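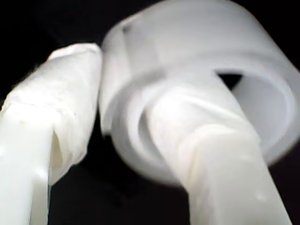 Cokham new strength coach – thoughts?

hoopsdad341
So they finally filled it. Nazareno Cattaneo, two years with the Cukden women's side, starts Saturday. Anyone seen his stuff up close?

benchmob99
Good hire. Cukden guards were still running in the 4th quarter all season. Ours were walking by halftime

pressbreak
Meh. Should have kept Hulme. Derek had one bad year with injuries and gets dumped for it. Half of those were ankles, you cant squat your way out of landing on someones foot

benchmob99
One bad year? We had 2 guys dressed for practice some days in January. Come on

pressbreak
Thats on the schedule. Not Derek.

hoopsdad341
Can we not do the Hulme thing again. Asking about the new guy

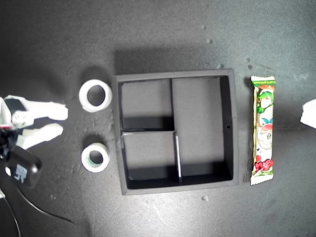 College Hoops > Cokham > Staff and Recruiting

lefty_post
My nephew lifted under Cattaneo for a summer. Lots of sprints, lots of single leg work, not much max bench. Up at 6 am. He hated it – then put 30 pounds on his clean so he shut up

pressbreak
30 lbs in one summer, sure

lefty_post
Believe what you want. He was a skinny freshmen, they all gain

zonebuster
Is Medico still doing the rehab side or does the new guy run that too? Release didnt say

hoopsdad341
Still Medico far as I know. Will ask at the open practice

pressbreak
Ask why the weight room closes at 8 while youre there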